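# Keeping time: how fish oil capsules age in an ordinary kitchen

Bláthnaid Keogh and Kimie Hirano

## 1. Background

Our module asked for a small study of a household product that changes over time. We chose fish oil capsules. Both of us grew up in homes where a bottle of them stood somewhere near the kettle, and neither household ever looked at the date on the lid.

Fish oil is rich in polyunsaturated fatty acids. These have several double bonds in their carbon chains, and oxygen attacks the positions next to those bonds. The first products are peroxides, which have hardly any smell. They break down into aldehydes and ketones, and these give old oil its paint-like smell. Light, heat and contact with air all speed this up. Metals such as iron and copper do too, even in very small amounts.

A softgel shell is made of gelatine, glycerol and water. It keeps most of the air away from the oil, but it isn't a perfect barrier, and it gets weaker in damp conditions.

Our question was simple: does the place where people keep capsules at home make a difference that can be measured over one term?

## 2. What people do at home

Before any lab work we ran a short survey. We put paper forms in the library at Braltville and in two chemist's shops, and got 40 back. The forms asked where supplements were kept, how long a container lasted, and whether the person had ever thrown one away because of the smell.

The most common answer was a kitchen shelf or worktop, followed by a bathroom cabinet. A bedside table came third. Only a few people used the fridge, and two of those said they did so because their mother had. Most people finished a container within three months. One respondent had kept the same one through a house move and wrote "still fine" in the margin — we have not been able to check this.

Several people left the question about smell blank. We think it was badly worded, as it asked about "off odour", and we would change this if we did the survey again.

## 3. Materials and method

We used capsules from one batch so that differences in the oil would not confuse the results. They were bought from Foulkes, the chemist on the main street, in December. We needed 200 in total, split evenly between four storage places:

- a fridge
- a dark cupboard
- a south-facing windowsill
- a shelf in a bathroom with a shower in daily use

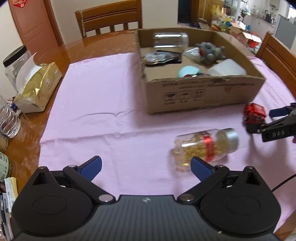 *Figure 1. Softgel capsules in a clear plastic bottle with a red label band.*

Every group was kept in the same kind of clear container with the lid closed. We opened each container once a day for ten seconds, to copy normal use. Temperature and humidity were logged with Prusus sensors, which take a reading every half hour. Over the project the four sensors should have given us more than 4,000 readings each. The bathroom one lost its battery during the third week and stopped at 1,551, so the bathroom humidity figures cover only part of the period.

Peroxide value was measured by titration. We cut the capsules open, squeezed out the oil, weighed it into a flask and dissolved it in the solvent mixture used in the department. Potassium iodide was added, the flask was left in the dark, and the iodine released was titrated against sodium thiosulphate with starch as the indicator. Each test was done three times and a blank was run at the start of every session.

We also carried out a smell test with a small panel of classmates. They were given coded vials and asked to put them in order from freshest to least fresh.

## 4. Results

The fridge and cupboard groups stayed close together for the whole term. We could not separate them with our method. The windowsill group began to rise in the fourth week and had the highest peroxide value at the end. The bathroom group came between the two, but with the widest spread between repeats.

The shells changed as well. Bathroom capsules became sticky and some had joined into clumps, which made them difficult to cut cleanly. The windowsill capsules felt harder than the others. Capsules from the fridge were slightly cloudy when first taken out and cleared as they warmed up.

The smell panel picked out the windowsill oil as the least fresh more often than any other. They were no better than guessing at telling fridge from cupboard, and this agrees with the titrations.

## 5. Discussion

Light seems to have mattered most, but our design can't fully separate it from heat. The windowsill was also the warmest place on sunny afternoons. A better design would have had a second container on the sill wrapped in foil. Kimie suggested this in week two, when all the capsules had already been shared out.

The end point of the titration was hard to judge at low values. A single extra drop changed the answer noticeably, and the two of us did not always stop at the same shade. From week five onwards Bláthnaid did all the titrations — the earlier results are a mixture, and the tables in the appendix are marked to show who did which.

We did not measure anisidine value, which follows the later products of oxidation. Peroxides form and then break down again, so a low peroxide value on its own doesn't prove that an oil is fresh. The Somodska method sheet we were given covers both tests, but the second reagent did not arrive before the lab closed for the holidays.

## 6. Further work

If the project is continued, we suggest the foil control, brown containers alongside clear ones, and a spare battery for each sensor. The remaining cupboard and fridge capsules are labelled and are in the cold store on the second shelf, behind the agar plates.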